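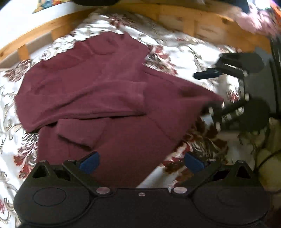 *Maroon top on the flowered duvet*

## Crank exhibit getting stiff – bearings or gearbox?

Hello all, and thank you for keeping this site going, I have read so many of the old threads with my morning coffee. We have a hand-crank generator at our little science center in Clandstead. Kids turn the handle and a row of lamps comes on. It was built by Salameh and we got it secondhand in March, with no manual. It was lovely at first, but now the handle is stiff for maybe half a turn and then goes free again, and the smaller children give up and wander off to the bubble table. We had 3,000 visitors through over the summer, so it has had a hard life. Is this something I can fix myself, or does it have to go back to a shop? A new gearbox was quoted at $810 and I would dearly like to avoid that.

– Tia Tunstall, 10/5/19

### Reply from Mervyn Gosling

Hi Tia, we had the same model at Prudport for years and I was very fond of it, so I'm glad another one is out there being cranked! Please don't buy the gearbox yet. Stiff for half a turn and free for the other half sounds to me like a bent handle shaft. Ours bent when a big lad decided to sit on it.

Take the handle off (one set screw, and do be patient with it, ours had been glued), then turn the shaft with your fingers and watch the end. If it wobbles, there's your trouble. A machine shop can turn you a new one from plain steel rod, and I'd go up a size if the bearing will let you.

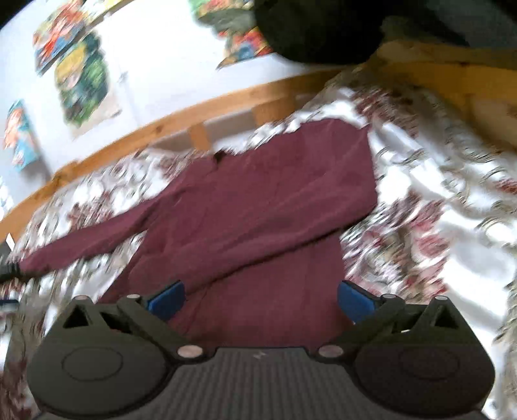
While you have it apart, spin each bearing by itself. Gritty means replace it, and get the sealed kind, as little hands bring in a great deal of sand and cracker. I changed ours every 2,000 visitors or so by the door counter, though I will admit I was fussier than I needed to be. Put a rubber stop behind the handle too if there's room – it saved our second shaft more than once. Write back and tell us how you get on.

### Reply from stukness_fan

spray some grease in it, worked on ours

### Reply from Tia Tunstall

Mervyn, it wobbles! You can see it from across the room. I'm calling the machine shop in Stukness after lunch. Thank you so much, both of you.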